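Print this page | E-mail this page

Search posts Enter keyword Go

Kuvlow has changed its bus timetable again. The 4 now misses out the hospital stop after three in the afternoon.

I rang Fagundes, who run the route. They said the change starts on October 2, 2025 and there was no plan to put it back.

Two of the shelters still have the old times up — I checked both on my way home.

If you need the hospital late in the day, get off at Madico Road and walk up the hill.

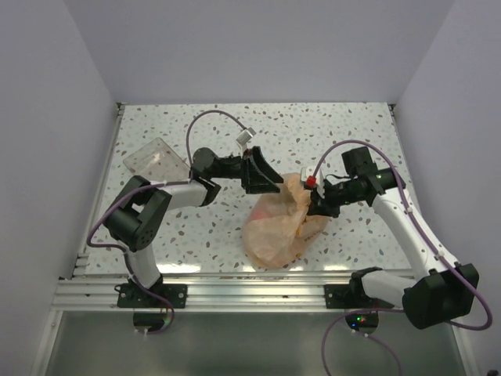 The walk takes me twelve minutes with shopping. The Nurkura bus goes closer but you need a separate ticket.

Print | E-mail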